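Subject: Re: [cell-practice] Draft rules for two-arm packing cells, v6
Date: Feb 28, 2024

On the Plondolance list, someone from Bruvier wrote:
> We read the draft in January. Rule 2 says the objects must be
> "varied". Varied how? And do we need a separate rule for soft
> items? Our site would like to keep one checklist for everything.

Varied should mean varied in how they are held. I would drop the word and list kinds: one bag, one case, one flexible pouch, and a few books or booklets of different sizes. That is what we lay out in the Pluto cell at Fashola before a packing run.

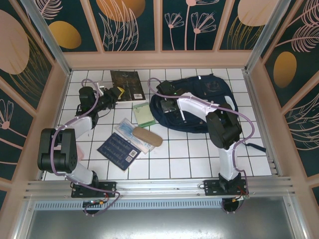
I would keep one checklist, but soft items need their own line in it. A bag changes shape when an arm leans on it, and a position noted at the start of the run is no use afterwards. My wording for the next version:

1. Both arms are mounted on the same rail and checked for reach before any object is put down.

2. Cables have enough slack for full travel and are looked over every 500 cycles.

3. Long, narrow parts are gripped from both sides with even contact. Stop the run if the part turns between the fingers.
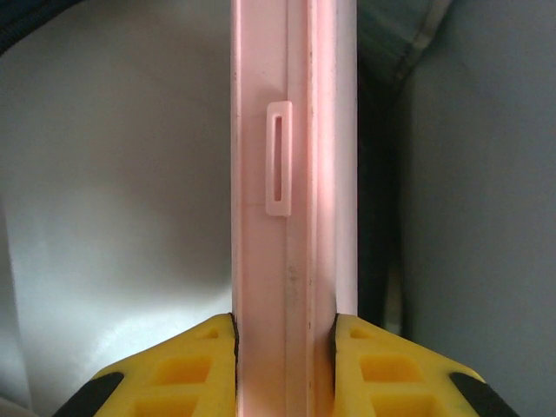

4. Soft items are given a fresh position check before each grasp.

5. Books are approached with the fingers open and one on each side. Do not close until both pads are clear of the cover edges.

On 5, we went back through 229 logged grasps and found 13 where a pad had caught a cover edge. Most were on hardbacks leaning against something soft, so please don't test this rule only with books lying flat.

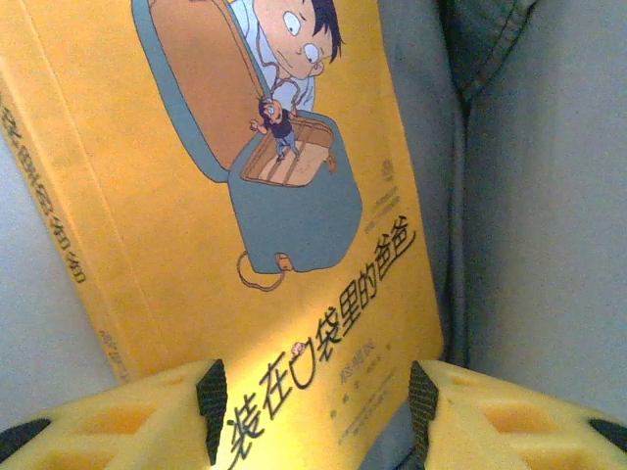

Open fingers at a leaning hardback, rule 5.

If Bruvier can live with that, I'll send the text round as it stands. I have left out speed limits for now, as the two sites use different arms and we'd only argue about it.

Contact the list owner | © Plondolance list archive | Back to top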